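How to Beat the Skullau Harbor Level Without Losing Your Squad

Many players write to me that they stop playing Sovel when they arrive at Skullau Harbor. I understand them very well. I needed many evenings for this level, and in the end I wrote down a plan on paper. With this plan I can finish it almost every time, also on hard difficulty. I share it with you in this guide.

Before you start

Open the workshop and look at your coins. You need 3,090 coins for the full preparation: 3,000 for the long rifle upgrade and the rest for one box of flares. If you have less, please play the Quarry mission again, it gives good money and it is short. Do not spend coins on the heavy armor. It makes you slow, and in the harbor you must run a lot.

Choose Brandão as your second fighter. His healing is weaker than what the doctor has, but he can open the blue gates without a key. Go to Settings, then Controls, and switch off the automatic reload. The game likes to reload in the worst moment, so it is better when you decide it yourself.

Step 1: The fish market

You begin behind the market hall. Stay low and go along the left wall until you hear the bell. Wait until the bell stops. The first group of dead sailors will walk to the water, and the way to the stairs is free. Do not shoot here. One shot wakes up the whole hall, and you lose half of your ammunition before the level has really started.

Step 2: The crane

Climb up to the crane cabin and send Brandão to the blue gate. From the cabin you see the complete yard. Shoot the ones with the lanterns first, they call the others. When the yard is quiet, throw one flare to the far side of the containers and climb down while the crowd is following the light.

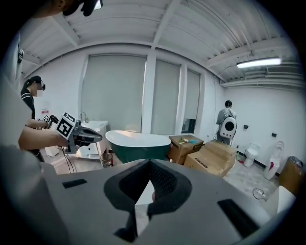 A person with a dark ponytail and a dark headset or goggles.

Step 3: The long pier

This part is only running. Keep the stamina bar above the white mark, and jump over the ropes instead of going around them. Behind the second boat there is a green box with bandages. Take it even if your health is full, because it fills up Brandão too.

Step 4: The Captain

The Captain has 230 health points on normal difficulty. He has 2 attacks, the anchor swing and the scream. For the swing, step back and then to your right. For the scream, hide behind the fuel tanks and wait. After each scream he stands still for a short time with his chest open, and this is your moment for the rifle. Never hit the tanks themselves.

When he falls, do not go directly to the exit. Walk back to his cabin and pick up the logbook, it opens the lighthouse mission later.

If you still have problems

Lower the aim speed a little and try the crane part alone in practice mode. Players who use the Ninar controller should also update it, the old version had a delay on the left trigger.

If you know a faster way over the pier, please write it in the comments.

Written by Rosalie Wieser
Last update: 19/09/2021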